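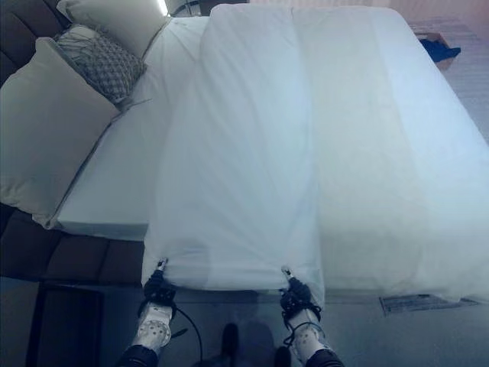

Replacing the headliner in a Garneo sedan is a two-day job for one person, or a long Saturday for two. The car is small and the roof is low, so most of the work is done on your back or kneeling on the floor with the seats out. The sewing is already done for you if you buy a ready-made liner. What takes the time is getting the cloth tight. Think of the white sheet at the top of this page, pinched into small gathers where it is held and hanging in a curve along the lower edge. A headliner does the same if you pull it from one or two spots, and once the glue has set those gathers are there for good. You want a lot of light pulls spread evenly along the edge.

These instructions are for the bow-type liner, where the cloth hangs from steel rods running across the car. All the four-door Garneos had it. The van used a hardboard panel and is a different job.

What you need

A new liner, cut and sewn, with the sleeves already on the back
Contact adhesive, the brush-on kind, one litre
Two cheap brushes, an inch wide
Bulldog clips or small spring clamps, as many as you can find
A plastic trim tool with a thin blade
Sharp scissors and a new utility knife
Masking tape and a marker
Mineral spirits and rags
A respirator with organic vapour cartridges

I bought my liner from Tellance in the off-white perforated vinyl, which is close to the factory grain. They also sell it in wool cloth. The cloth is easier to stretch around the rear corners but it shows glue, so if this is your first one I'd go with the vinyl.

Taking the old one out

Disconnect the battery. Take out the front seats, the rear cushion and the rear backrest. Remove the sun visors, mirror, dome light, coat hooks and grab straps. Put the screws for each one in a labelled bag. The visor screws and the mirror screws look alike, and the mirror ones are longer. If you mix them up you can put a dimple in the roof from the inside.

The windshield and the rear glass have to come out. The edge of the liner is glued to the flange behind the rubber, and there is no good way to reach it with the glass in place. Some people tuck the cloth under the lip of the old gasket and call it done. It will hold for a summer. If your gaskets are original, order new ones now, because the old rubber usually tears on the way out.

Pull the wind lace off the door openings. It's a push fit over the pinch weld. Under it you'll find the edge of the old liner, glued and also held by a row of small metal teeth. Work the cloth off the teeth with the trim tool. Don't bend the teeth back, they only need to be open enough for the cloth to drop past. 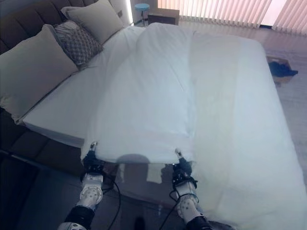
Now the liner is hanging from the bows alone. Before you unhook anything, number the bows with masking tape, starting at the windshield, and mark which end is left. They look the same but each one has a slightly different arch. Mark which hole each end sits in as well. There are extra holes in the roof rail, and the factory wasn't consistent about which ones it used.

Unhook the bows from the front, let the cloth down as you go, and take the whole thing out through a rear door. Slide the rods out of their sleeves onto the bench in order. Keep the old liner. You'll want it for checking the cut-outs.

Cleaning up

Scrape the old glue off the flanges with the trim tool and wipe them down with mineral spirits. Vacuum the roof cavity. Most of these cars had a jute pad stuck to the roof skin, and by now it's usually falling down in lumps. Pull it off and fit new padding. I used closed-cell foam from Drosum, cut to lie between the bows.

Look hard at the rail above the rear doors. If there's rust, this is your only chance to deal with it without wrecking a new liner. Brush off anything loose, treat it, prime it and leave it to dry overnight. Clean any rust off the bows too and give them a coat of paint. A rusty bow will stain through light vinyl.

Getting the liner ready

Unroll the new liner somewhere warm, face down on a clean surface, and leave it flat for a day so the shipping creases can relax. Find the centre of the front and back edges by folding it in half, and mark both with a small notch. Mark the centre of the windshield and rear window openings on the body with tape.

Slide the bows into their sleeves in the right order. The sleeves are made too long. Trim each one back a little at both ends so that the rod is bare where it enters the rail. Trim less than you think you should. You can take more off with the bow in place.

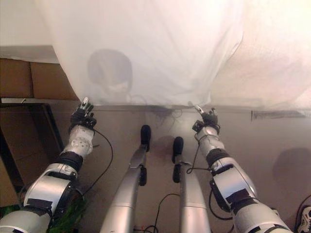

Can you fit a new headliner in cold weather?

It's best to wait until the garage is properly warm. Cold vinyl is stiff and won't stretch around the corners, and contact adhesive skins over badly when it's chilly. In most of the country that means April at the earliest, and later if you have no heat in the garage.

Hanging it

Carry the liner in through the rear door and start with the rearmost bow. Hook it into its marked holes and rotate it up until it stands vertical. There are two wire stays that hold this bow back against the pull of the cloth. Fit them now. If you forget, the whole liner will creep forward as you tighten it.

Work toward the front, one bow at a time, checking that the seams run straight across. Clip the cloth loosely to the front and rear flanges at your centre marks. Each bow should stand at 90 degrees to the roof. If one leans, the cloth is caught on the rod. Ease it along the sleeve with your fingers from the middle outward.

Leave it hanging like this for an hour with a heater running on low. Then start on the front edge. Pull straight forward at the centre and clip, then move out to each side by a hand's width and clip again. Do the back edge the same way. Go back to the front and take up whatever slack has appeared. I went back and forth 11 times before I was happy with mine -- the last few were for one small ripple over the passenger seat.

Only now do the sides. Begin at the seams, since they take the most tension, and pull each one out and down over the door opening.

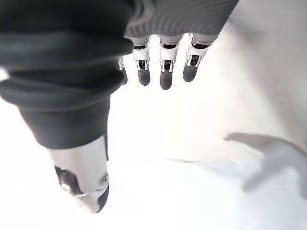 Keep the seams square to the car as you pull. Between seams the cloth needs very little tension, just enough to take the sag out. At the rear corners you will have extra material no matter what you do. Make short relief cuts in the edge, well back from where the wind lace will cover, and lap the pieces over each other.

Gluing

Undo a few clips at a time. Brush adhesive on the flange and on the back of the cloth, wait until it's dry to the touch, then pull and press. Start at the front centre and follow the same order as the clipping. Keep a clean rag in your pocket and wipe your fingers often. A glue print on the face of the vinyl will come off with a little mineral spirits if you catch it right away.

When all the edges are down, press the cloth over the metal teeth along the doors and close them gently with the trim tool. Leave everything overnight before trimming. Cut the surplus with scissors, and leave enough to wrap the flange.

Find the screw holes for the visors and dome light by feeling through the cloth, and open each one with an awl. For the dome light, cut a small X and check the old liner before you make it any bigger.

Putting it back together

Fit the wind lace first, then the glass, then the visors and the rest. The seats go in last. If a few light wrinkles are left in vinyl, go over them with a steamer or a hair dryer on medium and keep it moving. Don't try this on the wool.

If you'd sooner have the glass done by a shop, ask if they'll set it in with the liner edge freshly glued, and tell them not to use the liner as a handhold. The trim shop I use, Bùi, did mine at the house.

Updated Friday, August 10, 2018: corrected the note about the wire stays. They hook to the rearmost bow on all four-door cars.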